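Open day at the Hornard works, June 20, 2019

I'd been meaning to go to one of these for ages, and when Simão Vieira mentioned he had a spare ticket for the Hornard open day I said yes before he'd finished the sentence. Hornard makes decorative surfaces – printed sheets and coverings for tables, walls, closet doors, that kind of thing – and they only let the public in for a few hours every summer.

We got there too early, so we sat in the parking lot and ate our sandwiches at 10 in the morning. No regrets!

The tour started in the pattern library, and I could have stayed there all day. Drawers and drawers of samples, 2,000 of them according to our guide, going back to some truly wild orange florals. Dark marble is back in a big way, apparently, and so are leaves. I came in swearing I'd never put leaves on a wall and left with 3 samples in my bag.

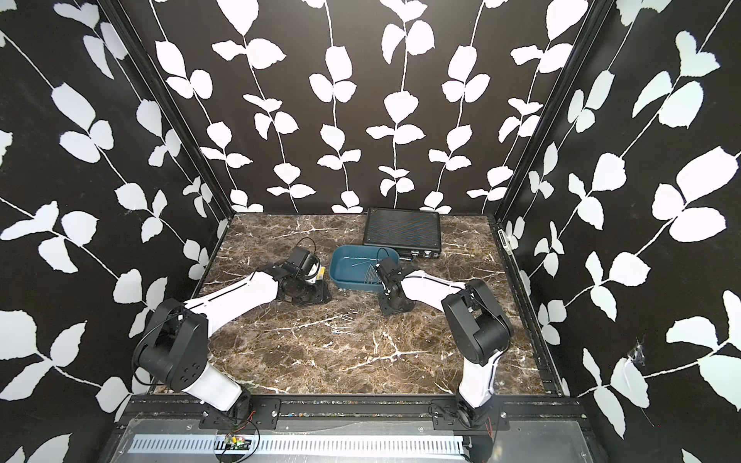
Next came the print hall, which is loud (take the earplugs they offer) and smells a bit like a new shower curtain. The big press is a Gernov and it was running a fake walnut while we watched. The operator let us hold a strip from the start of the roll next to one from the end so we could compare the color. Simão claimed he could see a difference. I couldn't, and neither could the operator.

Lunch was in the cafeteria, 7 dollars for soup and a roll, and the soup was really good – leek, I think, with a lot of pepper. Go before noon, the line gets silly.

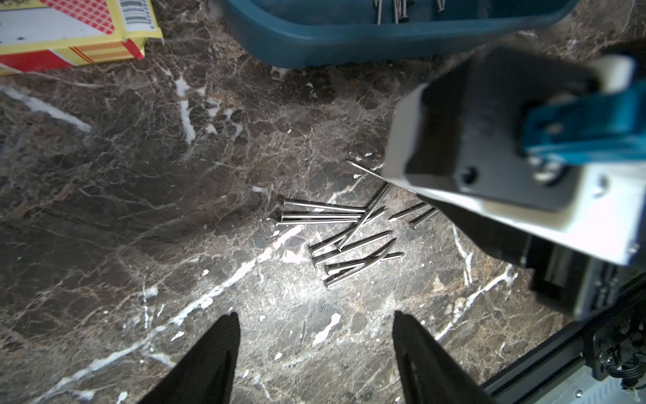 Steel nails on dark marble pattern.

After lunch there was a talk on scratches and stains that ran long, so we missed the second half of the warehouse walk. Parking is free, the gift shop takes cards, and the sample offcuts by the exit cost 2 dollars a bundle. I bought two bundles and have no idea what I'm going to do with them.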